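Gripper notes from the back bench

By Jae-hoon Choo

I promised in the last newsletter that I'd write up our gripper trials once I had something worth saying, and after 566 picks I think I do! Short version: I went in rooting for the two-jaw Clostberg and I've come out liking the Plerkura hand a lot more than I expected to.

The Clostberg is a lovely thing to set up. You bolt it on, tell the controller how wide to open, and off it goes. It's very happy with square boxes that stand well apart. Where it sulks is a tight row, where the jaws need a gap on both sides and there often isn't one (I had to re-space the same shelf 6 times in one morning, and I was not gracious about it).

So on went the Plerkura, the one with the rounded fingers. It's bulky. I spent a whole evening moving waypoints so the housing would clear the yellow rails, and I'm still not thrilled with the approach to the lower boxes – the arm has to come in at an angle that makes me hold my breath. But the grip itself is so forgiving! I can be a little off with my target and the fingers sort it out.

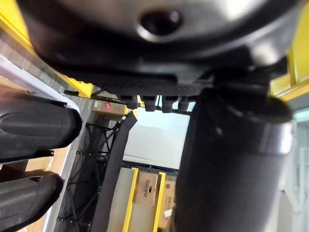 The view from the wrist camera, with the fingers up close and the boxes beyond.

The camera is the other half of the story. Mounted at the wrist it gives me a great look at whatever is right past the fingers, but the hand itself eats a big piece of the picture, and anything that close goes blurry. I've masked out the housing in software, which helped the box finder quite a bit. I'd still like to try a mount that sits farther out to the side, and Bratbridge has a bracket that might fit if I drill 2 new holes in the adapter plate.

Scores so far: 56 drops for the Clostberg and 5 for the Plerkura, same boxes and same arm speed. Not a perfectly fair fight, I know, as I was better at tuning by the time the second one went on. I'm planning to put the Clostberg back for another run with the newer settings, and I'll have those numbers for the July issue. If you have a spare set of soft fingertips you'd let me borrow before then, please write to me!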